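Right, small thread about Q&A forums, because I've been stewing on this since Sunday and my other half has stopped pretending to listen.

I answer questions on the Ornham help boards. Mostly spreadsheets, a bit of home networking, the odd printer. I've been doing it long enough to have opinions on how the whole thing runs, so brace yourselves.

The thing that's bugging me is edits. Specifically, what happens to an old answer when somebody else comes along and changes it.

On Ornham anyone with 850 points can edit anyone's post straight off. Under that, your edit goes into a queue and two people have to approve it. Fine so far. I've got no quarrel with the queue, I've cleared plenty of it with a cup of tea in hand.

But! There's nothing to tell the original author what changed. You get a little grey "edited" under your name and that's your lot. You have to go hunting in the history to see if someone fixed a comma or rewrote the whole answer.

Which is how I found out that one of mine, a fairly well-liked one on merging two sheets, now recommends a method I'd specifically told people to avoid. With my name on it. For months!! People had been leaving comments telling me I was wrong and I was sat there thinking well yes, that IS wrong, why would anyone say that.

Me, apparently. I would say that.

I put it back, obviously. Then the editor put theirs back. Then I put mine back again and a moderator locked it, quite rightly, and we both got the polite message about edit wars. First one I've ever had. Felt like being kept in after school.

To be fair to the other person (and I've calmed down a lot since), their way does work if your data's tidy. It should have been its own answer. I'd have voted for it!
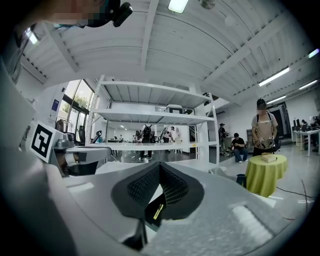
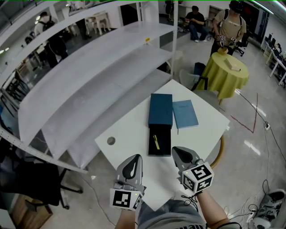
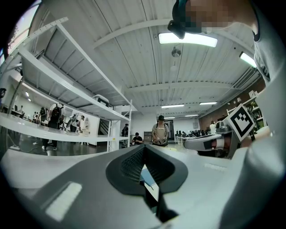 So I went and had a look at how other places handle it, which is how I lost most of an evening.

Trasitz sends you a message with the old and new text side by side. Every single edit. I made an account and posted one answer to see, and somebody fixed my spelling of "separate" within the hour and I got the full before-and-after. Slightly humiliating but very clear.

Mosow does it differently. Small edits just go through, but if more than a certain chunk of the text changes, the author has 4 days to accept or refuse before it goes live. I really like this one. The only snag is all the people who posted once and never came back, and I couldn't find anything on the help pages about what happens then. If anyone here uses Mosow a lot, do tell me.

And then there's Ong, where only the author can edit, full stop. You'd think I'd be in favour given the mood I was in, but have you tried reading anything old on there? Dead links everywhere, menus that got renamed ages ago, and forty comments underneath going "this has moved". So no, I don't want that either.

I wrote all this up on the Ornham feedback board. Tried to be reasonable. Asked for a notification that shows the change, and maybe a tick box for the editor to say "this alters the meaning".

Replies so far are a mixed bag. Quite a few people agree about the notification. The tick box has gone down badly, mainly on the grounds that the people who'd tick it are the ones who'd have asked first anyway. Hmm. Annoyingly good point.

One person said once you post it, it belongs to the community and you should let go of it. I sort of get that? I've edited loads of other people's stuff myself and never thought twice. But then take the name off, or put both names on. It's the "written by me" sitting above words I didn't write that makes my eye twitch.

Another one said answers under 300 characters shouldn't be open to big edits at all, as there's nothing left of the original by the time you've finished. Hadn't thought of that. Mine was longer, but I've seen it happen to short ones.

Someone also asked if there are any figures on how often edits change what an answer says, as opposed to tidying it up. I'd love to know! I had a poke through my own history and gave up, because the edit summaries all say "improved formatting". Including the one that started all this, thank you very much.

Oh and I owe a confession. While I was in there I found an old edit of MINE on someone else's answer where I'd swapped out their formula for a shorter one. Summary: "improved formatting". I have been back and apologised in the comments. No reply yet.

Anyway, if you've got answers sitting on a forum somewhere, go and check the history on your most popular ones. Then come back and tell me what you found, I want company.

Feedback post is still open if you're on Ornham and fancy adding a vote. It's under "editing and review", a few down from the one about the font.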